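**2025-07-31**

Hello again from the bench. I promised last time that I'd write something about multimeters, and then June disappeared on me, so you're getting it now with the heatwave thrown in for free. Feet in a washing-up bowl of cold water, fan on, kettle off. (Keep the bowl well away from the mains stuff, please. I only do my writing like this, not my repairs!)

## The meter that started it

My old Durbridge finally gave up on me. I'd had it so long that the writing round the dial had worn away and I was choosing ranges by feel, a bit like finding the light switch in your own hall. It had been reading low for months and I'd been blaming everything else first: the leads, the battery, a perfectly innocent power supply that I took apart twice. I swapped the battery again and it still told me that a fresh nine-volt was barely seven. So that was that.

I went looking for a replacement and got completely lost, as you do. Do you need true RMS? Do you need a temperature probe? Do you need it to talk to your phone? I read reviews until midnight and ended up more confused than when I started, so I ordered two and decided to let them fight it out. One is the Stosgate, which is a chunky handheld thing with a rubber jacket, and the other is the Guerra, much slimmer, with a screen that takes up most of the front.

## First impressions

The Stosgate feels like it wants to be dropped. The dial has a proper clunk to it and I love that, I kept turning it while I was on the phone to my sister. It runs on two AA batteries, so no more hunting for a nine-volt at the back of the drawer. The stand on the back is flimsy though, and if you press any of the buttons while it's propped up, over it goes.

The Guerra is the pretty one. Lovely clear numbers, backlight that comes on by itself when the room is dim, and it works out what you're measuring without you touching anything. That last bit sounds brilliant and mostly it is, but it takes a moment to make its mind up, and on continuity that moment drove me up the wall. When I'm chasing a break in a cable I want the beep the instant the probes touch. With the Guerra I was past the good spot before it had noticed.

## How I tested them

Nothing clever. I've got a little board with a voltage reference on it and a strip of resistors I bought for exactly this, and I went through the lot with both meters, then went through it again the next evening when it was cooler. The 100 ohm resistor came out fine on both. The 880 ohm pair (I know, odd value, I make it from two in series) also fine. Up at the 1,060 ohm end the Guerra wandered a little on the last digit, and the Stosgate sat still.

On AC the two of them agreed so closely that I stopped writing it down. For the sort of thing most of us do, which is checking a fuse, finding out which wall wart has died, seeing whether a battery is worth keeping, either would do you very nicely.

Where they really split was the leads. The Stosgate ones are soft and bendy and stay where you put them. The Guerra ones are stiff, with a memory for the shape they were packed in, and they kept pulling the meter round to face the wall. I pinched the old Durbridge leads for it in the end and it was like a different instrument.

## So which one am I keeping?

The Stosgate lives on the bench now. The Guerra has gone in the kitchen drawer and gets used for batteries and fairy lights, and my other half likes it because there's nothing to set. If I could only have one it would be the Stosgate, wobbly stand and all. I've stuck a bit of rubber foot on the back and it's much better behaved.

A few of you have asked about safety ratings, so very quickly: look for the category marking next to the sockets, and don't go poking at anything on the mains with a meter that hasn't got one. And check the fuse inside is a proper ceramic one. Both of mine were, but I've opened cheap ones where it was a bit of glass and a prayer.

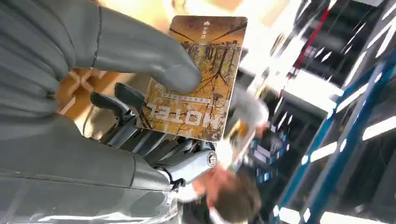 ## Bits and bobs

- **Solder.** I've nearly finished the reel of Skuron I mentioned in June and I've already got another one in. It flows well, it doesn't spit, and the smell is a lot less sharp than my last lot. You still want a fan going.
- **Probe tips.** Several of you wrote to say you slide heat-shrink over the metal so only the very end is bare. I tried it, it's great, and I feel silly for not doing it years ago. I've used it on both sets.
- **Battery leaks.** If you've got a meter sitting in a garage, open it up this week and have a look at the batteries. One reader lost a lovely old one to green crust. White vinegar on a cotton bud will clean up the contacts if you catch it early, then a wipe with isopropyl.
- **Swap box.** It's got 72 parts bags in it at the moment, mostly capacitors and far too many red LEDs. Reply with your address if you'd like it next, and please put in something that isn't a red LED.

Next time I want to have a go at bench power supplies, and in particular whether it's worth fixing the one I took apart twice. If you've got one you swear by (or swear at), hit reply and tell me about it. I'm off to top up the bowl.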